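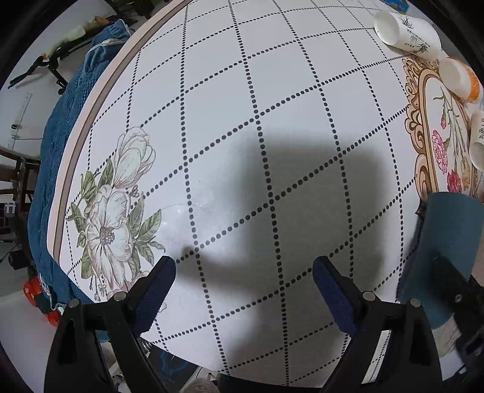

Gripper over the cloth, fingers open, paper cups on their sides.

Setting up a hand-held gripper at home

These notes cover a two-finger gripper built at the Tirnham shared workshop and set up on an ordinary table. The linkage follows the Jansen drawings, with one change to the finger pads.

Pivots. Fit the pins dry first and work the linkage by hand. Each arm should drop under its own weight. If one sticks, ream the hole by hand – do not oil it. Oil collects dust and ends up on the pads.

Pads. Degrease the finger with spirit, press the pad on and leave it clamped for 11 hours. Trim the overhang with a fresh blade. Both pads should meet along their full length when the fingers close.

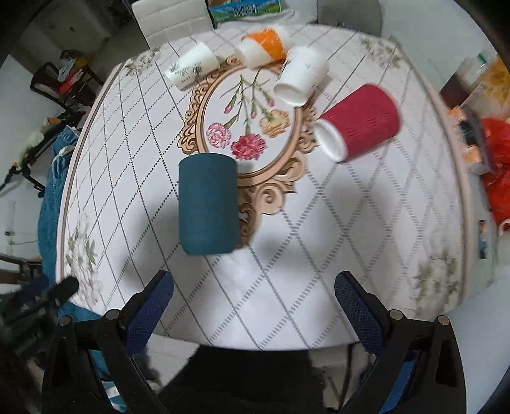 Light objects are harder than heavy ones. A paper cup dents before it slips, so set the closing stop for the cup wall and test it upright, then on its side. Approach a fallen cup across its width. Gripped by the rim, it folds.

A shiny cloth throws glare back at the camera. Move the lamp to one side, or dim it to 80 per cent. Tape the cloth under the table edge if it creeps.

Check the pivot screws after every 8 sessions. The Birnness kit includes a 2 mm driver that fits ours.

Last updated June 7, 2025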